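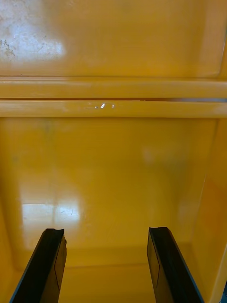

Corinne Haldesty

December 11, 2020

I have gone through a lot of wireless earbuds in my life, and I would guess you have too, and they all seem to go the same way. The left one starts giving up before lunch, then the right one follows, and one morning you find yourself back at the store. So when Plundetti, a small audio company out of Grurklow, announced that its new Dranness earbuds would have batteries you can change yourself, I wanted to talk to the founder, and she was kind enough to give me most of an afternoon on the phone.

She started out fixing hearing aids, she told me, and she still talks about batteries the way other people talk about the weather. "My grandmother changed hers at the kitchen table with the radio on," she said. "She was in her eighties and she didn't think of it as a repair. I kept wondering why my own earbuds were harder than that."

The Dranness sells for $66, with a spare pair of cells in the box, and the company says you get 19 hours out of the buds and case together. That number won't scare the big brands, and she knows it. "We could have gone higher if we glued everything shut," she said. "You gain a little room that way. We argued over it all of August, and I'm not sure everybody has forgiven me!"

The company's first product, the Bilgin, was a neckband, and it didn't sell very well. (I owned one, and I liked it, though it had a habit of catching on my scarf.) I asked whether she was sorry she made it, and there was a pause on the line while she thought it over.

"No, I miss it," she said. "People wrote us such long letters about the buttons. They wanted real buttons, ones you could find with gloves on. So the new ones have a button, just one on each side, and you press it and it clicks. I think we spent longer on the click than on the app."

The app, I should say, is pretty plain. There's an equalizer, a battery meter and a page for updates, and you can skip the whole thing if you like and just pair the buds with your phone. I found that restful. 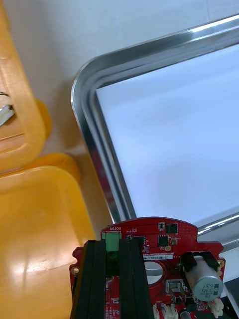

One early buyer wrote to me that the sound was lovely but the little battery door was fiddly, and that it took three tries before it would sit flat. I read that part out to the founder, and she groaned in a friendly way.

"That's fair, the first batch is stiff," she said. "Push from the hinge side. We're changing the mold, and anyone who wants the newer door can write to us and we'll mail it."

I asked about noise canceling too, as so many of you do whenever I write about earbuds. It isn't in this model, and she wouldn't promise it for the next one either. What she would say is that the next pair will take the same cells and fit the same case, so nobody has to throw out the spares they've been keeping in a drawer.

Orders are open now on the Plundetti site, in gray or dark green, with a two-year warranty. She uses the green ones herself, mostly for doing the dishes.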